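Skudmont paper folders get a bigger table

I've been meaning to write something about the folding and paper craft evenings at Nadari, and now there's finally some news – they're moving to the big back room on 12/2/24! Shireen Cele told me the old corner by the stairs only had space for six people, and over 50 have put their names down since the winter fair (I'm one of them, and I still can't fold a decent crane).

The new room has proper work boards, and everyone gets a flat surface to themselves. If you ever tried to line up a crease on that wobbly old card table, you'll know why I'm so happy about this. Vusumuzi Mofokeng is running the beginners' group again and he's starting with plain squares, nothing fancy, just learning to get the corners to meet. I could use a whole evening of that – maybe two.

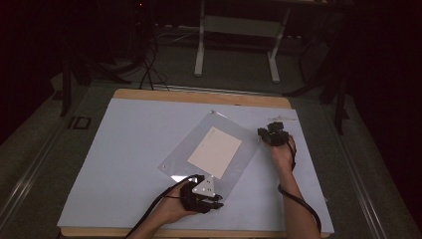 Paper is included, but bring your own if you're fussy about color or weight. Angelovski on the main street has 400-sheet packs of the cream stuff, and I've already gone through half of mine. Doors open at 6, and there'll be tea. You can sign up at the front desk or just turn up and squeeze in next to me!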